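Flatport Field Recording Kit: Review After One Season

6 min read
Last updated: January

The Flatport is a boxed kit for recording finds on small archaeological excavations. It is sold by Todonix and comes with a drawing board, two folding scale bars, a photo board with changeable letters, a set of arrow markers, a line level, pre-printed context sheets and a box of tags and bags. I bought one with project money before our last season at Sotomayor, a shell midden site with a few shallow burials on its landward side. We used it every working day for most of the season.

I should say what we were using before. Our old gear was a mix of clipboards, a painted wooden scale and context sheets printed at the office. It worked, but the sheets came in three versions and the scale had lost most of its paint. The Flatport cost 185 dollars with shipping. Buying the same items one by one would probably have cost a little less, but it would have taken me an afternoon to find them all.

The drawing board is the best part of the kit. It is light, it has a clip at both ends, and the grid under the drafting film is dark enough to read in full sun. The grid is metric only. The corners are rounded, so it doesn't dig into your leg when you draw sitting down. Leandro Ibarra did nearly all of our plans on it and has asked for a second one. The surface has picked up a few scratches that don't show through the film.

The scale bars are good but not perfect. They fold at the middle, and the hinge on one of them loosened after a few weeks, so that it no longer lay quite straight. We checked it against a steel tape and the error was small, but for burial photographs I used the other one. The black and white sections are printed, not painted, and they have kept their color.

The photo board is the weak point. The letters push into slots, and the slots fill with sand. By the middle of the season we had given up on it and were writing on a plain whiteboard. There are also too few number ones and number fours, which matters on a site where half the contexts are in the hundreds.

Context sheets come in a pad of 52. That is not many. The layout is sensible, with a large box for the sketch and a separate line for relationships above and below. The section for skeletal remains is short: there is room for orientation, position and preservation, but nothing for the elements present. We added our own sheet for that. The paper is water resistant and takes pencil well. Ballpoint smears. Refill pads are available but took a long time to reach us, so order them with the kit.

The tags are plain white plastic with a hole at one end. We used them for everything from shell samples to teeth and catalogued 724 finds by the end of the season. A few tags came back to the lab with the writing faded, all of them marked with the pen supplied in the box. The ones marked with our own pens were fine. Throw the supplied pen away and use a better one. The bags are sturdy enough for shell and stone. For human bone I would still use acid-free tissue and rigid boxes, and the kit has neither.

The instruction booklet is eight pages long and aimed at beginners. Fulgencio Vallejo, who runs the training week at Humville, borrowed our copy and thought the part on section drawing was clear. He was less happy with the part on sampling, which says to take charcoal for dating but does not mention foil or how to keep it from getting mixed with modern roots. Students should not rely on it for that.

The case closes with two latches and has a foam insert. The foam is cut for the tools as they come, so once you add a trowel or a tape the lid won't shut. I took out the bottom layer of foam and now everything fits. The case kept out dust. I have not tested it in heavy rain.

For a small team starting from nothing, the kit is worth the price. If you already have a decent scale and board, buy the drawing board on its own and print your own sheets. I would buy it again for the board, the tags and the case, and I would leave the photo board at home.

Score: 7 out of 10

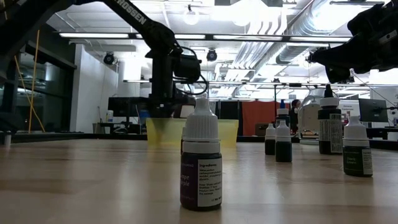
Small dropper bottles on a wooden table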